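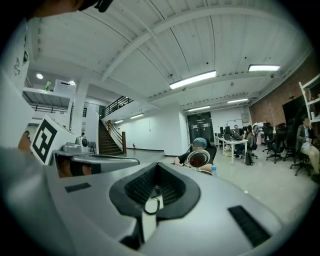 How do you teach a robot to pick things up?

Think about the last time you picked up a cup. You didn't tell each finger where to go, did you? Your hand simply knew, thanks to all the cups, spoons and toys you've been grabbing ever since you were a baby. A robot hasn't had any of that practice, so somebody has to share theirs.

At the Sistix workshop in Groltau, people share theirs with a gripper they hold in their own hands. A gripper is the part of a robot that does the grabbing, a bit like a big pair of tongs. This one has no robot on the other end at all! A person carries it about, reaches for things and takes hold of them, and a camera on the tool records it from the gripper's point of view. So when you look at the picture, you're seeing what the gripper "sees": its own pale body close up, one long silvery finger on the left, and then the big room beyond, with its stairs and desks and its red brick wall.

Did you spot the white card with the blocky black pattern, just by the finger? That's called a marker. It looks rather like a puzzle somebody forgot to finish, but a computer finds a pattern like that very easily, and it can use it to work out where things are and which way they're tilted. The person in the teal cap is holding up something round with a silver rim and a dark red inside. You or I would look at that straight away, but a computer has to learn which bits of a busy room matter.

What happens to all the recordings?

They go into a computer program called Skarkavix, which watches them again and again (it never gets bored, lucky thing) and looks for what the good grabs have in common. Then it has a go at steering a real robot arm.

Did it work?

The team wanted to find out properly, so they ran a test, which they named the Gebretsadik test. First they collected 173 recordings of people picking things up. Then they gave the robot 13 objects it had never met before, and let it try each one once.

When Skarkavix had learned from only a small handful of the recordings, the robot managed to pick up 4 of the 13. When it had learned from all 173, it managed 7. That's still only a little over half, and a few of the others went rolling off the table — but it is better than before, and the only thing the team had changed was the amount of practice it learned from.

Try it yourself

Find some kitchen tongs and a few things that won't break, such as a sock, a rubber ball and a wooden spoon. Pick each one up using only the tongs. Now close one eye and do it again. Which was the hardest to hold on to, and what did you change to make it easier?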